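# Elogio del dedo largo y plano

Llevo desde junio discutiendo con Mahlet Endale sobre pinzas, y como ella escribe mejor que yo los informes, me reservo el derecho de escribir peor las opiniones. La mía es sencilla: para trabajar en una cocina prefiero un dedo plano, rígido y un poco feo a cualquier mano de cinco dedos que se presente en una feria.

Entiendo el encanto de las manos, no crean. La de Tovalberg cierra los nudillos uno tras otro con una delicadeza que da gusto, y el día que la montamos nos quedamos todos mirándola como bobos. Pero luego hay que cogerle el canto a una tabla de cortar que descansa sobre el mármol, y ahí la elegancia estorba – sobra nudillo, falta filo.
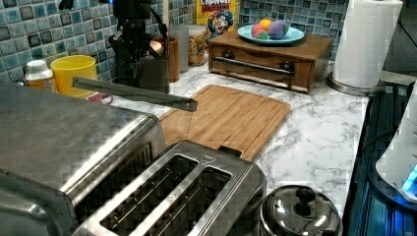 *El dedo plano sobre la parte izquierda de la tabla de bambú, con la tostadora delante.*

Con los dedos planos de Andeo hicimos 135 intentos en encimeras llenas de trastos, y 107 salieron bien. Mahlet me recuerda, con toda la razón del mundo, que la mano de Tovalberg gana de largo con las pelotas y con las tapas de pomo redondo, y que yo elijo los objetos que me convienen. Lo admito, y hasta le he prometido una tarde entera de pelotas. Aun así, en las cocinas que conozco abundan los cantos, los cajones y las cajas, y casi todo está pegado a otra cosa, de modo que un dedo que quepa en el hueco vale mucho.

También está el asunto del controlador, que merecería otro artículo. Cada articulación de más es algo que calibrar por la mañana, y yo por la mañana prefiero tomarme el café. Sigan, por favor, construyendo manos preciosas; yo iré a verlas con muchísimo gusto. Para recoger la encimera, déjenme los dos dedos de siempre.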